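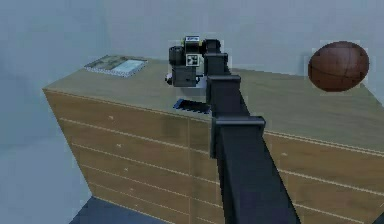 How to Read a Donor Project Budget Before You Comment on It

10 November 2025
By Naima Metwally

Most aid donors now publish the budgets of the projects they fund, and many hold a public comment period before the second payment is released. The comments that get a written reply are usually the ones that point to a line in the budget. The steps below cover how to find that line. They assume you have a spreadsheet program and no training in accounting.

The worked case is the Walard rural water program, which ran its comment period in September. The budget file has 58 lines.

Step 1. Get the right version

Download the approved budget and the latest revised budget. They are often stored on different pages. Check the approval date in the header of each file. If the header is blank, write to the program office and ask which version is in force. Do not work from a summary table in a press release, as these tables merge lines.

Step 2. Sort the lines by who spends the money

Add a column to the sheet and label it "spender." For each line, enter one of the following:

donor office
lead contractor
local partner
government body

In the Walard file the lead contractor is Tisent and the local partner is Koutsoukos. Some lines name two spenders. Enter the one that signs for the payment, which is given in the annex on procurement.

Step 3. Separate running costs from delivery costs

Running costs are office rent, staff travel, audit fees and similar items. Delivery costs pay for the thing the project exists to provide - here, wells, pumps and operator training. Training of the contractor's own staff is a running cost even when it is listed under "capacity."

Lambros Zervas, who reviewed an early draft of this page, suggests a third group for monitoring. This is useful if the project has an outside evaluator. Otherwise leave monitoring under running costs and note it.

Step 4. Check unit costs

Pick three delivery lines that have both a quantity and a total. Divide the total by the quantity. Compare the result with the same item in another project in the same country, using the same year and currency. In the Walard file, line 3 covers 300 hand pumps, and the unit cost includes transport. The Wendix project next door lists transport on its own line, so the two figures cannot be compared until transport is added back.

Step 5. Look for moved money

Place the approved and revised totals side by side and subtract. Small shifts between lines are normal, and most grant agreements allow them without notice up to a set limit. Find the limit in the agreement. Flag any shift above it that has no note attached. Pay attention to shifts from a local partner to a lead contractor - these change who controls the work as well as what it costs.

Step 6. Write the comment

Keep each comment to one line of the budget. Give the file name, the version date, the line number and the amount. State what you want: an explanation, a correction or a document. A usable comment looks like this:

"Revised budget, line 3. The approved version lists transport separately. Please confirm whether transport is now included in the unit cost, and supply the price quote used."

Send general views on the program as a separate letter. Offices tend to log a mixed submission as a general view and close it without checking the figures.

Step 7. Keep a record

Save both budget files and your marked sheet in one folder, with the acknowledgment from the program office. Files are sometimes replaced under the same web address, and the old version may not be kept.

Corrections to the line numbers were supplied by Thodoris Lambrakis.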